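Buralari Community Centre
Kitchen and Play Materials Subcommittee
Minutes of the November meeting

The meeting opened at 7.05 pm in the upstairs room. A quorum was present. The minutes of the previous meeting were taken as read and accepted without amendment.

1. Sink area and trays

Members considered the use of the kitchen sink and adjoining counter for sorting and wiping down items from the play cupboard.
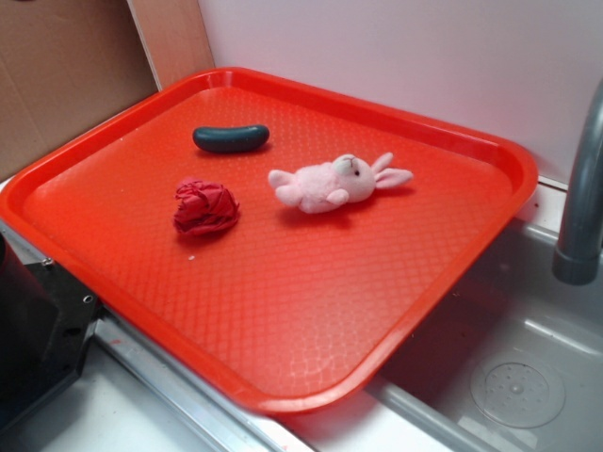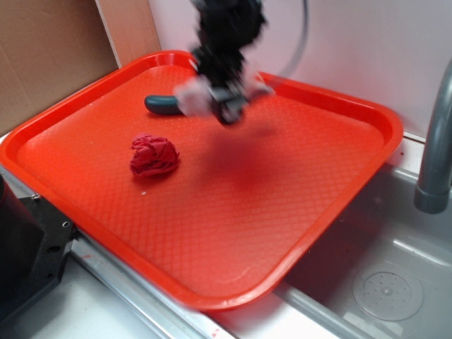
Item 1: the red-orange tray at the kitchen sink.

It was noted that the tray has a raised rim and a textured floor, and that small items stay put on it better than on the bare counter. It was also noted that crumbs and specks collect in the texture and are not always removed by a quick wipe. A brush is to be kept under the sink for the purpose.

Discussion followed on whether a tray should be left across the basin at the end of a session. Several members reported having to move one before they could fill the kettle. The meeting preferred that trays be stood on end beside the fridge when finished with.

Resolved: That trays be brushed, rinsed and put away by the last group using the kitchen each day, and that the kitchen notice be reworded accordingly.

2. Soft toys and play food

The meeting agreed that plush toys, such as the small pink bunny, be kept apart from play food, such as the toy cucumber. Play food may be washed at the sink. Plush toys are to go in the mesh bag for the laundry and are not to be left on the counter overnight.

A request from the morning playgroup for 10 additional pieces of play food was received. It was agreed to defer this until the cupboard has been sorted.

3. Purchases

Two quotations were tabled for replacement shelving in the play cupboard. The Hastex quotation came to $3580 including delivery. The Bodix quotation was lower but did not include fitting, and members were unsure whether the brackets would suit the existing wall.

Resolved: That Bodix be asked for a revised figure with fitting, and that no order be placed before the next meeting.

Approval was given for three new trays of a similar size to the present one, any colour.

4. Hall hire

The Bragança Room was booked for over five hours on two occasions last month without the extended rate being charged. The booking form is to be corrected. No back-charge will be sought.

5. Other business

The tap in the upstairs washroom is still dripping – carried over from the last meeting. The plumber is to be called again.

The meeting closed at 8.20 pm. Next meeting to be advised by email.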